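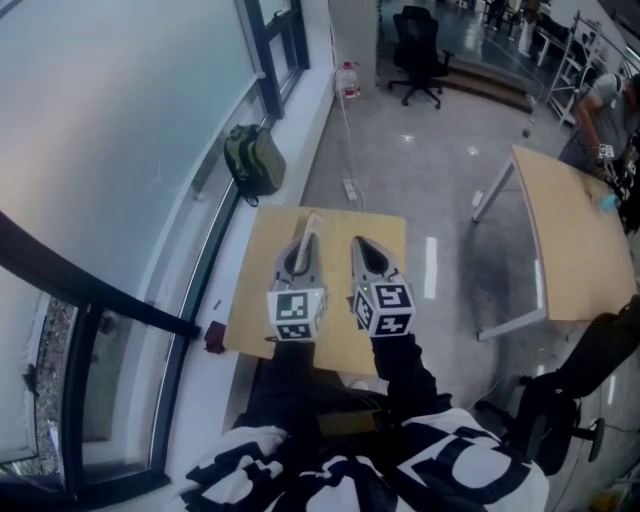
I was at the open day of the Skerby workshop last week and I want to write down my impressions before I forget them, and also to ask some questions to those who know more. The subject of the day was how they teach a robot arm by hand. You do not program the movements. You take two grippers in your hands, you do the task yourself at a table, and the arm learns later from the recordings. I had read about this but I had never held such a thing. Each gripper carries a white cube with black square patterns at the rear, and the cube is how the system knows where your hand is in the room. My turn was at a small square table by the window, and the task was with thin pale strips that you pick up with one gripper and pass to the other. It looks like nothing. I needed most of my 15 minutes to do it in a way that the instructor accepted.

The instructor was Svenja Gerlach. She was very patient with us. What she corrected most was speed. I wanted to be careful, so I moved slowly and stopped often to think, and she explained to me that every stop goes into the recording too. The arm can then learn to stop in the same place for no reason. So one has to decide the movement first and then make it in one piece, at a calm speed.

My questions:

Has anybody here used the recordings from such a day in a real project? How many repetitions did you need for one task?

Is it a problem if several people with different habits record the same task?

And is there somebody who can compare this with the older way, where you take the arm itself and push it through the movement?

Thank you in advance. I am sorry if some words are not the correct ones, I learned all this vocabulary in another language.

Posted by tidal_ledger, 8/11/21

---

ostrander_k wrote:

Your English is fine, don't worry.

Number of repetitions depends completely on the task. For a simple pick and place with one object shape we had something usable at 129 recordings. "Usable" meaning it worked on our table, with our light, with the object more or less where it was in the recordings. Moved the table to another room and it went to pieces. We then recorded again in both rooms and ended up at 365, and that version we could show to visitors.

Two hands is harder. The handover is where everything goes wrong.

---

pcb_marmot wrote:

I was at the same open day, in the morning group! Did you see the Brellari station too, or only the grippers? They had the sorting demo upstairs and I thought it was much weaker. The arm dropped the part three times while I was standing there, and the man kept saying it was the first time today.

About different people: they asked us all to hold the gripper the same way, thumb on the upper side. I took this to mean that it does matter.

---

tidal_ledger wrote:

@ostrander_k Thank you, this is exactly the type of number I was looking for. When you say the handover goes wrong, is it the arm that gives or the arm that takes?

@pcb_marmot I saw Brellari only for a moment from the stairs, because there were too many people. In my group the thumb was not mentioned. Maybe they added or removed this rule during the day. I held it with the thumb on the side and I was not corrected.

---

ostrander_k wrote:

The one that gives. It opens too early. In the recordings the person opens when they feel the other side has the object, and nothing in the picture shows that feeling, so the model guesses from the position alone. We made people wait a short moment with both grippers closed before they opened. It helped.

---

fennimore2 wrote:

I am going to disagree with most of this. I work in a shop with Engelhardt arms, we have taught them by pushing the arm through the movement for years, and it is good enough for what a small shop does. You put the arm in the position, you press the button, you go to the next position. One afternoon and the job runs. No cubes and no 365 recordings.

These open days are nice, but they always show you a task that is chosen to look good. Picking up a strip of card is not work.

---

tidal_ledger wrote:

@fennimore2 I understand the point, and I asked almost the same question on the day. The answer from Ms. Gerlach was that if your part arrives always in the same position, you should stay with your method and save the money. She said it quite directly. The gripper method is for the case when the part is each time a little different.

I do not agree that the strip is chosen to look good. I found it the most difficult object of the day. When it lies flat on the table there is almost nothing to hold. You have to come in with the tips very low, and then it wants to turn between the jaws. With the foam blocks at the next station I had no problem from the first try.

---

fennimore2 wrote:

Fair enough about the flat parts, we hate them too. We use suction for anything thin.

Still, who pays for a person to stand there and repeat it all day? That is a wage.

---

dpavl wrote:

Doina Pavlović here, I was one of the helpers on the day, so take my opinion with that in mind.

The thumb rule: pcb_marmot is right that we said it in the morning. After lunch Svenja Seidel (we had two Svenjas, I know it confused people) looked at the first recordings and found no difference, so we stopped saying it. We should have told the morning group, sorry.

For different people recording the same task, our experience is that it is good up to a certain point. If one person goes always left around the box and another goes always right, the arm may try to go through the middle, and this you do not want. So we agree on the route before, and leave the small habits free.

For the cost question I have no good answer. A person who knows the task gets tired after two hours and the recordings become worse, you can see it in the curves. We plan short turns.

---

tidal_ledger wrote:

Thank you for coming here to answer, this is very kind. One thing I wanted to ask on the day and did not dare: do the cubes have to be visible all the time? I noticed that when I crossed my hands, one cube was hidden behind the other arm, and the instructor made a sign to me to open my elbows.

---

dpavl wrote:

Short moments are okay, the system fills the gap. Longer than that and we throw the recording away. This is why there are patterns on several sides of the cube and not only on one, so that you can turn your wrist and still be seen. Crossing the hands is the classic one. Everybody does it in the first five minutes.

---

pcb_marmot wrote:

I did it constantly, they must have thrown away my whole session.

Does anybody know if there is a next date? My colleague could not come and she is asking me every day.

---

dpavl wrote:

In January, but the date is not fixed. Chih-ming Yu makes the list, and you can write to the workshop address with his name in the subject. Groups will be smaller, because this time people had to wait too long for the tables.

---

fennimore2 wrote:

Put me on it. I will bring a box of our brackets and you can show me with those.

---

dpavl wrote:

Bring them please. Not the oily ones.

---

ostrander_k wrote:

One more for tidal_ledger, on your third question. I have done both ways. Pushing the arm is heavier on the shoulders, and with two arms at once you need a second person, or you do one side after the other and the timing is never right. With the hand grippers you have both sides together from the start. For one arm and a fixed part I would do what fennimore2 does.

---

tidal_ledger wrote:

This is very clear, thank you. We have two arms and the parts are never in the same place, so I think I know what I will propose to my boss. If we get the permission I will come back to this thread with our own numbers, also if they are bad.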